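Search this site Search Go

Progress report to the Wolero fund, second period
Restoration of "The Sturkitlow Bride" (silent horror, seven reels, tinted)

Short version first as I know you have a stack of these. Reels one through four are cleaned and scanned. Reel five is half done. Six is a headache, see below. Seven hasn't been opened yet. We are on budget except for the lab line. 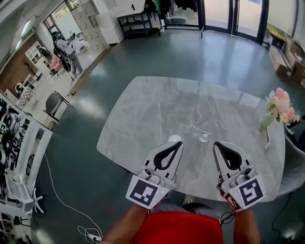

Chrysoula Balaskas

Background for whoever is new on your side. The picture was shot for Paracha, a small outfit that folded soon after sound came in. It played a short run, got called morbid by the trade papers, and was cut by two reels for the second-run houses. For decades the short version was the only one anybody had seen. What we're working from is the long cut, found in the Bitent collection, mislabeled as a travel film. Nitrate, shrunken, but most of the tints survive. The amber in the wedding scene is lovely.

Done this period:
Reels three and four, hand cleaned, splices redone, scanned. Shrinkage worse on four than we guessed so the scan took longer.
Title cards. We now have 3 cards that aren't in the short version at all. One changes the ending, or at least the reason for it. The bride knows about the cellar before she marries him. Big deal for us.
Tint notes typed up, still need to be checked agianst the lab's old codes.

Reel six. The middle has gone sticky and there's a stretch of 200 feet we may not be able to unwind. It's the cellar chase, naturally. Options are (a) slow humidity treatment, could take until April, or (b) fill the gap from the short version, which has the chase but flat, gray, and a generation or two down. I want to try (a) and keep (b) as the fallback. Need a yes from you before we book the lab.
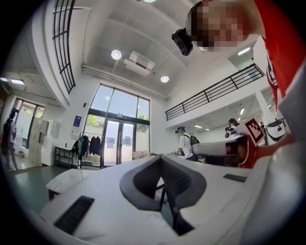 Filling from the short print would be a mistake even as a fallback, the Bitent people told us on the phone, unless the seam is marked on screen in some way. Fair point. I'd rather not put a caption over a chase scene but a line in the opening notes would cover it. Open to your view, it's your name on the front too.

Money. Overspend on the lab line is $2,000, nearly all of it reel four. I've moved it from travel as the second trip to the collection didn't happen. No new ask this period. If (a) goes ahead there will be one, smaller. Invoices went over seperately, shout if they got stuck.

Music. Original cue sheet still missing. We have a list of pieces from one theater's pit band but it was put together for the short cut and runs out before the chase even starts. Sent rough scans of one to three to the composer to look at. 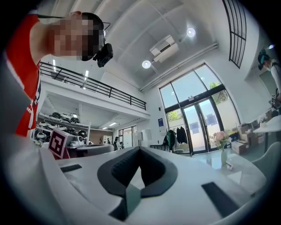

Too fast, was the reply, and that goes for every reel. The feeling there is that the wedding should run slower than the rest, closer to how a hand-cranked projector would have treated it, and that no score will sit right until the speed is settled. So speed tests are now ahead of music on the list. I had it the other way round in the last report, please ignore that.

Next period: finish five, start treatment on six if approved, open seven, speed tests on the wedding and the first cellar scene. Draft of the opening notes to you before any of it gets locked.

Still waiting on: your answer on six, rights letter from the Paracha heirs (chased twice), lab's tint codes.

C.B.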